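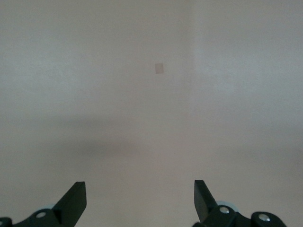
Section 4. Preparing a Feature for Screening

This section applies to all titles loaded on the Brulonance player, including revivals and director's cuts. Complete Section 3 (Connecting the Projector) before you begin.

4.1 Loading the title

1. Switch on the player and wait for the Library screen to appear.
2. Insert the title drive in the left-hand port. The light beside the port blinks while files are being read.
3. Select Import, then choose the feature. Trailers are imported separately.
4. When the import is finished, select Verify. A feature that has not been verified will not play.

CAUTION: Do not remove the drive while the light is blinking. An interrupted import must be deleted in full and started again.

Note: The library holds up to 900 items. Each trailer, short and feature counts as one item.

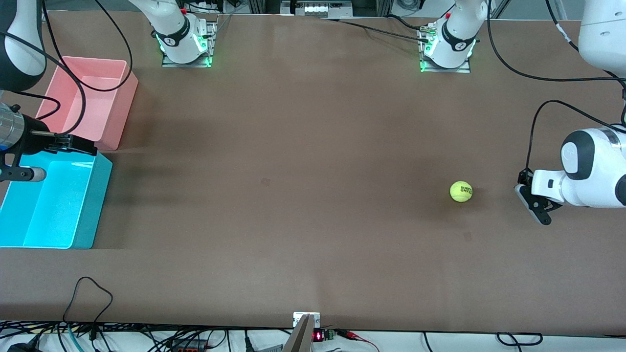
4.2 Setting the picture shape

1. Open the feature and select Picture.
2. Choose Flat or Scope as printed on the title sheet. Older Westerns and musicals may be supplied in either shape, so do not rely on the previous booking.
3. Play the test chart and check that all four corners fall inside the screen masking.
4. Select Save to Title. The setting is kept with the feature and does not affect other items in the library.

4.3 Building the program

A program is the list of items shown in one sitting. Trailers are placed first, followed by any short, then the feature.

1. Select New Program and enter a name of up to 60 characters.
2. Add each item in running order.
3. Insert a House Lights cue before the feature and another at the start of the end credits.

The player places a short black interval between items. This interval can be lengthened in the Timing menu, although venues that use the Agarwal lighting controller should leave it at the factory setting.
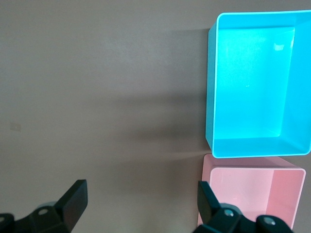
Changes made in the Timing menu apply only to the open program. To use the same interval for every program, select Set as Default before closing the menu. Error 13 at this point means that one or more items have not been verified; return to 4.1, step 4.

Comments (3)

Jingyi Dai
Step 3 of 4.3 could mention that the second cue has to be moved by hand if there is a scene after the credits. Ours came up in the middle of one on Sunday.

Chunhua Deng
Is the Drarwood remote supported for starting a program? It pauses fine but I can't get it to start anything.

Sancombe Film Society
Same problem with the remote. We start from the front panel.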